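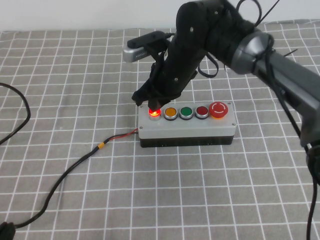
Quiénes somos

En Histamer llevamos años acompañando a quienes corren, pedalean o reman en serio, y también a quienes empiezan con un poco de miedo y unas zapatillas prestadas (¡bienvenidos todos!). Nuestro fundador, Beat Gisler, entrenaba remeros y se cansó de apuntar pulsaciones en una libreta mojada, así que acabó montando un pequeño taller con dos amigos y muchísimo café.

De allí salió Wenero, nuestra banda de pecho para medir la frecuencia cardiaca y la respiración durante el esfuerzo, que hoy usan 163 clubes y 18 centros de fisioterapia. Somos 40 personas entre ingeniería, atención al cliente y preparación física, y casi todas entrenamos a mediodía, con más ganas que estilo.

Si te apetece conocernos, la oficina de Sotelo abre de nueve a seis, menos en agosto, que cerramos por las tardes. Llama antes y te preparamos una banda de tu talla para que la pruebes.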